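### 3.2 Containers and Small Objects

In the second part of the study we looked at how people put away small things that roll. Such objects are often left out of studies on household tidying, although in our interviews they were mentioned as a frequent source of annoyance. Paredes and Nijs had the same impression in their earlier work on toy storage, but they did not examine it further.

We chose the ping pong ball as the main object. It is light, it does not stay where it is put, and most participants know it from home. The container was a white plastic storage bin with a handle hole, and it stood on the table beside the ball (Figure 2). We also considered a fabric basket of the Surkik type, but its soft walls changed shape between sessions and we left it out.

In total, 38 participants took part in this condition. Each of them tidied the table 5 times, and the starting place of the ball was changed every time. The participants were free to lift the bin, to tilt it or to leave it standing. No time limit was given — we only asked them to work as they would do at home.

Two behaviors were coded: carrying the ball over the rim, and bringing the bin to the ball. When a participant mixed both, the first one was used for the coding. Disagreements between the two coders were discussed until they reached the same decision.

**Figure 2.** Storage bin and ping pong ball on the white table surface.
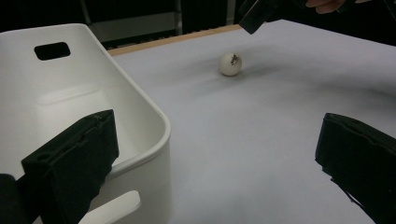
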